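Water chestnuts are back at the Lesteswood market hall

Oct 12, 2026

If you've been walking past the corner stall at the market hall wondering why there's a line again, it's the water chestnuts. Fresh ones, in their skins, sold by the scoop. Gemma Wragg got her first crate of the season in over the weekend and I was there before she'd finished writing the sign, because last year I waited until the second week and went home with a can from the grocery store like a chump.

Gemma took over stall 12 in January from Phyllis Holroyd, who ran it for as long as I've lived in Lesteswood and still comes by to rearrange the citrus when she thinks it looks sloppy. The water chestnuts were Phyllis's thing originally. She buys through Howlader, the wholesaler out on the Clotby road, and she told me they used to laugh at her for ordering a whole crate. Now Gemma orders more than one and they don't laugh much.

I asked what people do with them, and the answer I got (from three customers at once, all talking over each other) was that you peel them and eat them standing at the sink. That's my method too. They're sweet and crisp and taste a little like an apple crossed with a coconut, and the canned kind will not prepare you for it. Kamrul Navaratnam, who teaches the Thursday cooking class upstairs, slices his into a stir-fry at the very end so they stay crunchy. He also puts them in a fruit plate with mandarins, and I'll admit I thought that sounded odd until I tried it.

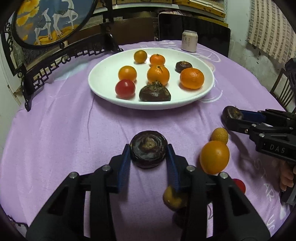

Mandarins are good right now, by the way. Gemma has a couple of kinds and she'll let you smell them if you ask nicely. The small ones are sharper, the big ones are easier to peel, and I bought both, plus more tomatoes than one person needs in October. It's the tail end for those. She figures the local ones have maybe another week in them, and after that it's whatever Howlader can truck in, so if you've been meaning to make sauce, get going!

A few things I learned about picking water chestnuts, since I've been doing it wrong. You want them hard as a rock all over. Squeeze every one – if there's any give, put it back. Mud is fine, wrinkles are not. Scrub them well before you peel, take a slice off the top and bottom with a small knife, then go around the side. Phyllis says to keep the peeled ones in cold water in the fridge and change the water every day. Unpeeled, they'll sit in a paper bag in there for a week or two. Most people cook them, and Kamrul suggests at least a dip in boiling water if you don't know where yours were grown.

Wilma Lennox at the front desk tells me the market hall is keeping its longer fall hours, so the produce side stays open until six on weekdays and until two on Saturday. Parking behind the Darkard building is free for the first 60 minutes, and the machine there is taking cards again after a summer of taking nothing at all.

Kamrul's next class is going to be all water chestnuts and root vegetables, and there were still spots when I checked. You sign up at the desk with Wilma or call extension 301. Bring an apron and a paring knife you like. I'm going, mainly because he promised to show us the sweet soup his aunt makes, with rock sugar, and I've been hearing about that soup for two years.

Gemma's next delivery is due Thursday morning. Amos Blackwood has already asked her to put a bag aside for him, and I asked too, and she said no to both of us. First come, first served.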